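Subject: Re: [manip-list] head camera only – does the floor matter?

Hi all, sorry for the slow reply, I wanted to have the second batch done before I opened my mouth. 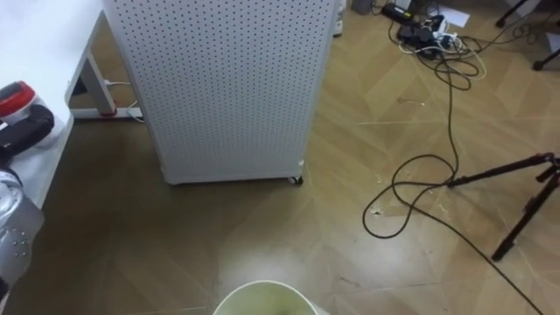 So, the short version is that yes, the floor matters, and rather more than I'd have guessed back when we were arguing over it in July. I'll quote the original question so the newer people on the list can follow along:

> We've been training on head-camera views only (no wrist cameras) and the policy does fine on the bench, then goes a bit strange as soon as the robot is looking down at the floor between stations. Our feeling is that the policy has learnt the tabletop and doesn't know what to do with anything else. Has anyone on the Kestska set-up tried masking the background, or is it better to just collect more data with messy floors in it? We have limited time on the arms and would like to avoid doing both.
>
> Also, does anyone still have the old Rivport split? The link is dead.

Right. We tried both, so you don't have to (though you may want to check my sums!).

First lot was masking. We took our existing demos, 2,220 of them, and greyed out everything that wasn't an arm, a gripper or the thing being handled. Training went beautifully, lovely smooth curve, I was very pleased with myself for an entire afternoon. Then we ran it on the robot in the Zininetti room and got 41 per cent success on the carry task, which is a bit worse than doing nothing at all. My best guess is that the masks wobble from one moment to the next, and the policy ends up paying attention to the wobble. The mask edges were worst round anything shiny, the gripper housing especially, where the light bounces off the metal and the segmenter can't make up its mind. Someone with a better segmenter might well get a different answer, so please don't take this as the last word on masking.

Second lot was the mess. We left the old demos alone and added a small pile of new ones recorded with real clutter in view: cables looped across the parquet, a power strip stuffed with adapters, tripod legs poking in from the side, furniture on castors. No special staging beyond that. Same carry task, same start positions, same network, and that took us to 74 per cent. I was suspicious enough to rerun the whole evaluation with a fresh seed and it landed within a whisker of the same number.

A few things I'd flag before anybody gets excited:

- It's one room and one floor. A patterned floor like ours (big diagonal planks) might be a harder test than plain lino or an easier one, I really can't tell.
- Long black cables were the worst offender in the old policy. It would slow right down over them, and I think it was treating a dark curve as part of its own arm. The new data seems to have cured most of that, but I only have a handful of clear cases.
- We had 7 failures in the new runs that look like plain grasp failures and have nothing to do with the background. I've left them in the totals.
- The bench task didn't get any worse with the extra data, which I'd been quite worried about.

On the "limited time on the arms" point, I'd go straight for collecting clutter and skip the masking. The new recordings took us a day and a bit, and the masking took nearly a fortnight once you include all the fiddling. If you vary one thing, vary the cables – move them between every few recordings so the policy can't learn one particular loop. We forgot to do that for the first session and had to bin it, which stung.

The Ruangrit people suggested mixing in random crops as a cheap third option. I haven't tried it, but it's next on my list and I'll post whatever comes out, good or bad. Has anybody here got it working with a camera that tilts? Ours pitches down quite a long way during the carry and I can imagine the crops throwing away the only useful bit of the view.

As for the Rivport split, I do have a copy on an old drive. It's the version before the labels were tidied up, so a few of the episode names are duplicated. Drop me a line off-list and I'll put it somewhere you can fetch it.

Config files for both runs are in the usual shared folder, under "floor".

Cheers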